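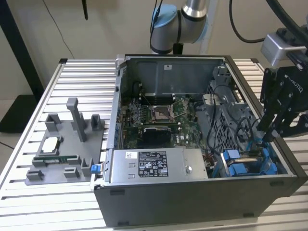

그림 3. 측판을 떼어 눕혀 놓은 데스크톱 본체. CPU 소켓은 비어 있고 고정 레버가 올라가 있다.

4.2 내부 접근성과 분해 순서

앞 절에서 다룬 외장은 비교적 순순히 열렸다. 문제는 늘 그다음이다. 그림 3과 같이 본체를 눕히고 측판을 떼면 메인보드, 전원 공급 장치, 드라이브 케이지가 한눈에 들어오는데, 한눈에 들어온다는 사실과 손이 들어간다는 사실 사이에는 상당한 거리가 있다. 본 절에서는 재사용 업체 Randus의 작업장에 입고된 사무용 데스크톱 200대를 대상으로 이 거리를 따져 보았다. 대상은 모두 타워형이며, 소형 일체형 기종은 열다가 깨지는 부품이 너무 많아 별도의 연구로 미루었다.

작업자들이 따르는 순서는 Jamau 지침을 기본으로 한다. 측판, 저장 장치, 메모리, 확장 카드, 냉각기와 CPU, 전원 공급 장치, 메인보드의 순이다. 지침에는 각 단계가 한 줄로 적혀 있고, 그 한 줄이 실제로는 한 줄이 아니라는 점을 아는 사람들만 이 지침을 잘 활용한다. 예컨대 "저장 장치를 분리한다"는 문장에는 데이터 케이블을 빼고, 전원 케이블을 빼고, 방금 뺀 케이블이 슬그머니 제자리로 돌아와 트레이를 막는 것을 다시 치우는 일이 들어 있다.

색으로 표시한 손잡이는 이 대목에서 제 몫을 한다. 파란색 플라스틱 브래킷이나 걸쇠가 있으면 처음 보는 기종이라도 손이 대체로 그쪽으로 먼저 간다. 관찰 대상 가운데 조작부가 본체와 같은 회색이나 검은색인 기종에서는 작업자가 우선 여기저기를 눌러 보았고, 몇몇은 리벳을 눌렀다. 리벳은 눌리지 않는다. 이 단순한 사실을 확인하는 데 쓰인 시간이 저장 장치 분리 시간의 적지 않은 부분을 차지하였다. 다만 색 표시가 만능은 아니어서, 파란 부분을 당겨야 하는지 눌러야 하는지 밀어야 하는지는 여전히 각자의 인생관에 맡겨져 있다. 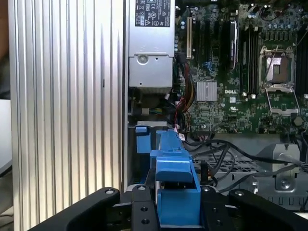
전원 플러그를 뽑은 직후에 내부 케이블을 분리해도 되는가?
플러그를 뽑고 전원 버튼을 몇 초간 눌러 남은 전하를 내보낸 뒤에 분리하는 것이 좋으며, 전원 공급 장치 자체의 덮개는 어떤 경우에도 열지 않는다.

케이블 배선은 기종 간 편차가 가장 큰 항목이었다. 전원 케이블은 대개 다발로 출발하여 중간에서 갈라지고, 갈라진 가닥은 서로 다른 목적지로 가는 동안 적어도 한 번은 남의 길을 가로지른다. 조립 단계에서는 마지막에 꽂는 커넥터가 가장 위에 놓이므로 이 배치가 합리적이다. 분해하는 사람에게는 그 합리성이 거꾸로 배달된다. 본 연구에서는 케이블이 다음 부품의 분리 경로를 가로막는 경우를 "간섭"으로 정의하고, 작업자가 케이블을 손으로 붙잡은 채 다른 손으로 부품을 빼야 할 때 이를 기록하였다. 세 번째 손이 필요한 경우도 있었으나 기록지에 해당 칸이 없었다.

간섭은 저장 장치 구역에 몰려 있었다. 드라이브 케이지는 보통 구석에 있고, 그 앞으로 전원 다발이 지나가며, 데이터 케이블은 메인보드에서부터 먼 길을 돌아온다. 케이블을 클립으로 벽면에 고정한 기종에서는 간섭이 눈에 띄게 줄었다. 그러나 전에 한 번이라도 수리를 받은 기종에서는 클립이 열린 채로 발견되는 일이 많았다. 앞선 수리자가 서둘렀다고 볼 수도 있고, 클립을 다시 잠그는 일이 작업 지시서에 없었다고 볼 수도 있다. 저자들은 자신의 책상 밑 컴퓨터를 확인해 본 뒤 이 문제에 관해 너그러운 입장을 취하기로 하였다. 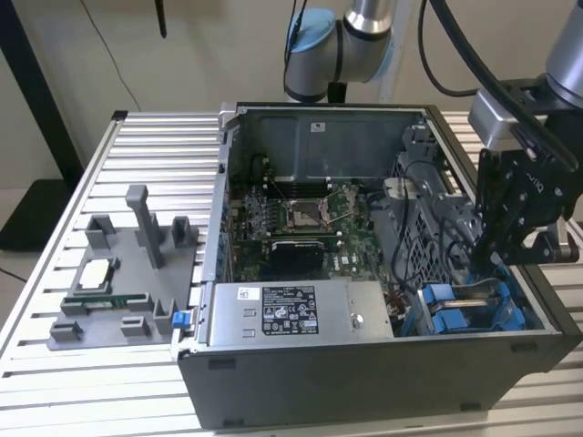

CPU 소켓은 성격이 다르다. 이 부품은 분리가 어렵지 않다. 레버를 풀고, 프레임을 들고, CPU를 수직으로 꺼내면 된다. 어려움은 꺼낸 다음에 온다. 핀이 소켓 쪽에 있는 방식에서는 비어 있는 소켓이 본체 안에서 가장 약한 자리가 되며, 나사 하나가 떨어지거나 소매가 한 번 스치는 것만으로 메인보드가 재사용 등급에서 재활용 등급으로 내려간다. 두 등급은 이름이 비슷하지만 매입 가격은 전혀 비슷하지 않다.

보호 덮개를 씌우면 해결된다는 점에는 이견이 없었다. 덮개가 어디 있느냐에 대해서는 이견이 있었다. Randus에서는 Clitby 규격의 플라스틱 덮개 2000개를 한 번에 들여와 작업대마다 통에 담아 두었는데, 통이 작업자의 팔이 닿는 곳에 있을 때와 등 뒤 선반에 있을 때의 사용률이 크게 달랐다. 선반까지의 거리는 두 걸음이었다. 두 걸음은 안전 교육 시간에는 매우 짧고 오후 4시에는 매우 길다.

CPU를 꺼낸 뒤 레버를 올려 둘지 내려 둘지도 통일되어 있지 않았다. 내려 두면 프레임이 소켓 가장자리를 잡아 주지만 가운데는 그대로 드러난다. 올려 두면 다음 사람이 소켓이 비었음을 멀리서도 알 수 있는 대신, 위로 지나가는 케이블이 레버에 걸린다. 지침의 최신 판은 이 문제에 대해 "적절히 처리한다"고 적고 있으며, 저자들은 이보다 완벽하게 책임을 옮겨 적은 문장을 문헌에서 찾지 못하였다.
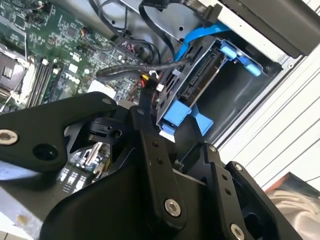 메모리 모듈은 전 항목을 통틀어 불만이 가장 적었다. 슬롯 끝의 걸쇠를 벌리면 모듈이 살짝 들리고, 작업자는 그것을 집어 든다. 수십 년 동안 거의 바뀌지 않은 이 동작은 설계자와 분해자가 같은 편이었던 드문 사례로 남을 만하다. 예외는 걸쇠가 확장 카드에 가려지는 배치인데, 이때는 지침의 순서를 뒤집어 카드를 먼저 빼는 편이 빠르다. 숙련자들은 이미 그렇게 하고 있었고, 기록지에는 지침대로 하였다고 적었다.

전원 공급 장치는 무게 때문에 따로 다룰 필요가 있다. 걸쇠를 풀고 밀어내는 구조라면 본체를 눕힌 상태에서 한 사람이 무리 없이 분리할 수 있다. 나사로만 고정된 구조에서는 마지막 나사가 풀리는 순간 장치가 움직이며, 그 순간 장치 아래에 무엇이 있느냐가 중요해진다. 본체를 세워 놓고 작업하던 한 작업대에서는 그것이 메인보드였다. 이후 그 작업대에서도 본체를 눕힌다.

부품별 결과는 Kivi 데이터베이스에 입력하였다. 입력된 기록은 2000건을 넘으며, 이 중 27건은 작업자가 간섭의 원인을 자유 기술란에 "그냥"이라고 적어 분류에서 제외하였다. 제외하기에는 아까운 자료였다는 점을 밝혀 둔다. 나머지 기록을 보면 분해 시간은 부품의 개수보다 케이블이 부품 앞을 지나는 횟수와 더 밀접하게 움직였고, 이 경향은 저장 장치와 확장 카드에서 뚜렷하였다.

측정 방법의 한계도 있다. 작업자는 관찰자가 옆에 서 있으면 나사를 통에 담고, 관찰자가 자리를 비우면 작업대 위에 늘어놓는다. 따라서 본 절의 시간 값은 나사를 통에 담는 세계의 값이다. 작업대 위에 늘어놓는 세계에서는 분해가 더 빠르고, 재조립 뒤에 나사가 남는다. 재조립 과정의 분석은 4.3절에서 다룬다.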